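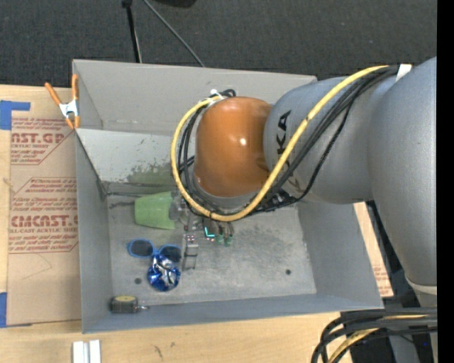 Figure 2. Grey metal bin on the wooden tabletop, with the green cup inside. Note the worn patch on the sloping panel.

4.2 The bin as a container

Studies of household sorting tend to treat the bin as a hole with edges. Ours had opinions. Its walls are high and sloping, so an object set down near the side has a standing invitation to slide towards the middle, and cups, being partly round, accept it more readily than most. Annan's coding scheme first had a single category, "in bin". After 37 trials it had two, the second being "in bin, but elsewhere".

The green cup (Figure 2) caused more argument than the rest of the Jundale set put together. A cup on its side offers an open end and a closed one, and the two authors who coded the trials could not agree whether its direction counted as part of its position. Mladenović held that it did. We adopted her view in September, which meant coding everything again.

Wear was recorded but not scored. The greenish, dark-speckled patch on the lighter panel was entered under "surface, other", a heading that grew longer than any of the headings it was meant to supplement.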